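Writing to your customers when you have nothing to sell

The Petstead newsletter goes out every other Friday, which makes 26 issues a year, and most of them don't mention an offer. The shop sells pet food, bedding and leads from a corner site in Fostley. A recent issue was given over to the question of whether cats mind being moved to a new house. Another was about ticks. There was a line at the bottom with the opening hours and the phone number, and that was all the selling in it.

Small businesses have been told for years that they ought to be writing to their customers. Many start, and a good number stop within a few months. The usual pattern is a burst of enthusiasm in January, a discount code in February, an apology for the long silence in early summer, and then nothing. The mailing list sits there going stale. People change their email addresses or forget they ever signed up, and when a message does arrive they mark it as junk.

Three businesses in and near Fostley have kept going. They do it in different ways and they don't agree with one another on much.

Petstead began with a clipboard on the counter. Customers wrote down an address if they wanted to hear about late opening before Christmas, and the shop typed the addresses in by hand. The handwriting was a problem and plenty of the first messages bounced. There's now a form on the website, though the clipboard is still out, as older customers prefer it. The shop reckons it has fewer people on the list than it could have, and isn't bothered. Those who are on it asked to be.

The writing is done in the shop before it opens, in one sitting. Questions come from the counter. If a customer asks something and the staff have to look it up, it goes in a notebook, and the notebook supplies the next issue. The tick piece came from a dog walker who had been using the wrong sort of tweezers. It drew 17 replies, more than the shop had had for anything else, and several of those were corrections. The following issue printed the corrections.

That willingness to be put right in public is less common than it should be. Many businesses send their newsletters from an address that can't be answered, so the customer who spots a mistake, or who only wants to know if the shop has a parcel shelf, meets a wall. If you're going to write to people, give them a way to write back, and have someone read what comes in. It takes time. It also tells you more than a survey will.

Flaneo runs guided walks, mostly in the warmer half of the year, and its list was built the other way round. Anyone who booked was added, with a tick box, and for a long while everyone on it got the same message. Somebody who had once taken a short stroll round the churchyards was being told about all-day hikes with a packed lunch. People left the list in steady numbers after every mailing, and the firm took it for granted that this was simply what happened with email.

It split the list in 2 last spring. One half gets news of the town walks and the other gets the long routes, and anyone can ask for both. The emails are shorter now, which was an accident of having to write more of them. Fewer people leave. Flaneo hasn't tried to work out whether it sells more places as a result, because the weather makes one season hard to compare with another, and I found that more persuasive than a chart would have been.

What the firm did give up was the monthly essay. It had been proud of this, a long opening letter on footpaths and planning and the state of the stiles, and at election time it wandered into what the council ought to be doing. Some readers loved it. Others wrote in to say they had signed up for walks. The letter has moved to the website, where those who want it can find it, and comments are open underneath. They can get heated. Flaneo takes down anything abusive and leaves the rest, including a long thread about dogs on leads that has now outlived two versions of the site.

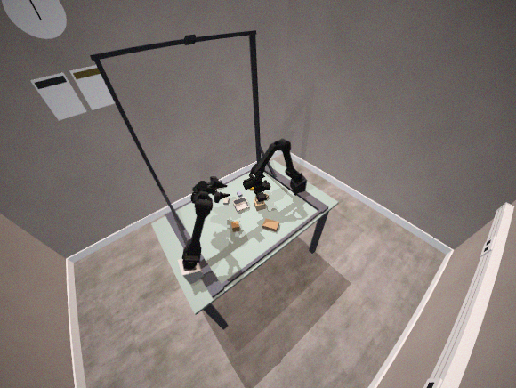 Layout is where a lot of newsletters lose people who would happily have read the words. Phones are small and readers are often outdoors or on a bus, and grey type on a cream background vanishes in sunlight. The black arms on that pale mint green tabletop can be picked out straight away, and text wants the same sort of gap between itself and whatever lies behind it. Dark letters on a light, plain ground will do for nearly everyone. One column is enough. Leave the headings in the same typeface as the rest and make them bigger. If a picture goes in, send the message to yourself first and open it on an old phone over a poor connection, since a header that takes an age to load will be the only thing some of your customers ever see.

Ogola, which roasts coffee on the trading estate, learned this the slow way. Its early newsletters were made as a single large image, with all the words inside the picture. They were handsome on the office computer. Anyone whose email program blocked images got an empty box, and anyone using a screen reader got nothing at all. A wholesale customer eventually rang to ask why the company kept sending blank messages. The next one went out as ordinary text and has done ever since.

The roastery writes once a month and its messages are the plainest of the three. They say what's being roasted, what has run out and when the next delivery round is. Now and then there's a paragraph on how to clean a grinder. The longest issue so far was about a price rise, and it's worth describing. It gave the old price and the new price for each bag, the date of the change, and the reason, which was the cost of green beans and of freight. It didn't say the company was excited. It didn't describe the rise as a journey. It went to customers before the website was changed, so that nobody who read their email was caught out at the checkout. Ogola had 13 replies. Most were about something else, two were cross, and one asked for a bigger bag, which the roastery now does.

Bad news is the real test of one of these lists. A business that has only ever sent offers finds it has no voice to use when it has to say that the shop will be shut for repairs, or that an order has gone astray. The customers aren't used to reading it either. They've learned that a message from that sender is an advert and can be deleted unopened.

There are some practical points on which all three agree. Ask permission before you add anyone, and keep a note of when they gave it. Put the link for leaving the list where it can be found, and make it work first time. Use the same sender name every time. Write the subject line last and have it say what's inside. Get another person to read the thing before it goes, preferably somebody who wasn't in the room when it was written.

On how often to write, they differ. Petstead thinks a month is too long and customers forget. Ogola thinks a fortnight would be a nuisance. Flaneo sends when there are walks to announce and stays quiet through most of the winter, apart from one message in February asking for route suggestions. Last winter's brought in a canal walk that is now on the spring programme, with the start moved to the lock car park after the first reader to try it pointed out that the towpath gate is kept shut until nine.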